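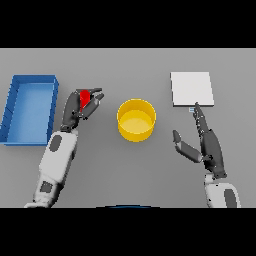
Bożena Piątek

The two-handed sorting task is back on in the simulator at Sterkley after a fault stopped it for most of May. The left hand would close on the red block properly, then let go partway to the yellow container. Out of 1,457 simulated runs, nearly 20 per cent ended that way.

We first blamed the finger model and lost four days on it. The cause was a timeout in the Vitska controller. If the right hand was slow getting to the white board, the controller reset both hands, and the reset position is open.

The hands now time out separately, and a hand holding something stays closed until an operator releases it. The real arms at Dosurbridge have the same controller and will stay switched off until they get version 7. Please don't load old task files in the meantime.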